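We use cookies to improve your experience on this site. By continuing to browse you accept our cookie policy. Accept | Manage settings

4. Use of the window corridor tables

4.1 The corridor

The Tellstead building has a curved corridor on its upper floors, with offices and meeting rooms on the inner side and full-height glazing on the outer side. The corridor is wider than the fire code requires. The original plans show the extra width as circulation space with no furniture. Tables were added after the second year of occupancy, when staff asked for places to sit that did not have to be booked.

The floor is gray tile. Handrails and balustrades are part of the original fit-out and were left as they were when the tables came in. The furniture was supplied by Horneck in two orders. The first order was small white tables meant for coffee and short talks. The second order was larger round tables with colored tops and a mixed set of chairs, meant for laptop work. There was no layout plan for either order. The tables were put where there was room and have been moved many times since.

We observed four of the larger tables over one winter. They were chosen because they were close to floor power and were in use on most working days. Two stood near the stairs and two farther along the glazing. All four were used by people from several departments, and none was assigned to a team.

4.2 Method

Each table was visited at set times through the working day, and the observer filled in a one-page sheet at each visit. The sheet recorded whether anyone was seated, what kind of activity was going on, which kinds of objects were on the top, and which were on or under the chairs. Objects were sorted into five classes: personal items, work materials, power and cables, cleaning supplies, and food and drink. An object that did not fit any class was written down by name and sorted later by two of us working separately.

We completed 200 sheets. Sheets from days when the corridor was closed for window work were dropped before the analysis, as were those on which the table number had been left blank. The remaining sheets were used for everything reported below.

Observers did not move or touch anything on the tables. They did not ask seated users what an object was for. This kept visits short and kept us out of people's way, but it means that our activity labels come from what could be seen from a few steps away. "Handling object" was used when a person was holding something and no more specific label could be given. It was used more than we had planned for when we drew up the sheet.

4.3 What was on the tables

On 104 sheets the table held objects from three or more classes at the same time. We had expected a clearer split between work sessions, with mostly laptops and paper, and breaks, with mostly food and drink. The sheets do not show this split. Food and drink came and went quickly, but the other classes stayed on the top for long stretches and mixed freely.

Power and cables were the class most often left in place between users. The floor outlets are set close to the glazing and do not line up with where people sit. Users bring power strips up onto the table, and once a strip is on the top it tends to stay there for the rest of the day. Cables then run across the surface from the strip to whatever is in use, and any spare length ends up in loops near the edge. On the larger tables this takes up a part of the top that could seat another person. Several sheets note a free chair in front of the cable area that stayed free while other people stood.

Cleaning supplies were the second surprise. The building has a wipe-down rule for shared tables, and spray bottles and cloths are kept in a cupboard near the stairs. The rule says to return them after use. In practice they travel. A bottle taken from the cupboard in the morning was often seen on a table at midday and on a different table in the late afternoon. Cloths moved less than bottles. A cloth was usually left near the middle of the top, where it was within reach of every seat but in the way of none.

We looked at whether tables with a bottle and cloth on them were cleaner. We did not find a difference that we would trust. The surface condition score on the sheet was a rough one, with four steps, and the pale tops made crumbs and pencil marks easier to see than coffee rings. A finer score would be needed to answer the question.

Coats and jackets were recorded as personal items even when they were on a chair and not on the table. There are no coat hooks in the corridor. In winter the backs of chairs take their place, and at busy hours a good share of the chairs at a table were holding clothing. We can't say from the sheets how often a jacket on a chair belonged to someone seated at the same table. Other people passing through seemed to read it as a taken seat in either case, and we saw few people move a jacket in order to sit down.

4.4 Seated position

People working alone mostly chose the seat from which they could see along the corridor toward the approach they had come from. The view over the city was mentioned often in the earlier questionnaire (Section 3) as a reason to like the corridor, yet lone users seldom turned their chairs to face it. Glare may explain part of this. On bright days with snow on the streets the light from the lower part of the glazing was strong, and some users of laptops moved to the inner side of the table.

Users with small objects to handle sat close to the table with their hands held in front of the body, and kept the larger objects to one side. This left the middle of the top open or covered only by soft things. Users with paper did the opposite and filled the middle first.

Chair color and type had no clear effect on choice of seat. The bright chairs were occupied about as often as the others. They were, however, more likely to be moved between tables, and by the end of the season none of the four tables had the same set of chairs it had started with.

4.5 A mixed table

Figure 4 gives a typical case of the overlap between classes. One person is seated on the far side, with a small object in his hands. A spray bottle with a red trigger stands on the top, and a yellow cloth lies crumpled near the center. Black cables and a power strip take up the lower left part of the surface, and there is a jacket over the chair at the right. One of the small white tables from the first order can be seen behind him, farther along the corridor. On the sheet this counts as personal items, work materials, power and cables, and cleaning supplies, with no food or drink.

Figure 4. Round table beside the glazing, one user seated. Four of the five object classes are present.

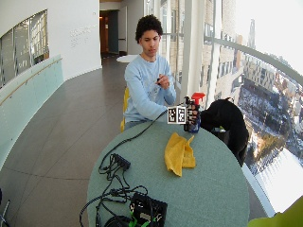

4.6 Comparison with the Ondadcombe site

The same sheet was used in a short trial at the Ondadcombe site, where the shared tables are in a closed room with wall outlets at table height and a row of hooks by the door. Power strips were rarely put on the tables there, and clothing on chairs was uncommon. Cleaning supplies were left out as often as they were at Tellstead, although the cupboard was closer.

The two sites differ in too many ways for a direct test. Still, the result fits the view that cables and coats are on the corridor tables for lack of anywhere else to put them, while bottles and cloths are left out for some other reason. The Petrenko storage units now on order for Tellstead have a hook rail and an open shelf at hand height. We plan to repeat the visits at the same four tables once the units are in place, using the same sheet with a finer score for surface condition and a separate line for clothing on chairs.

Contact | Terms of use | Copyright, all rights reserved | Back to top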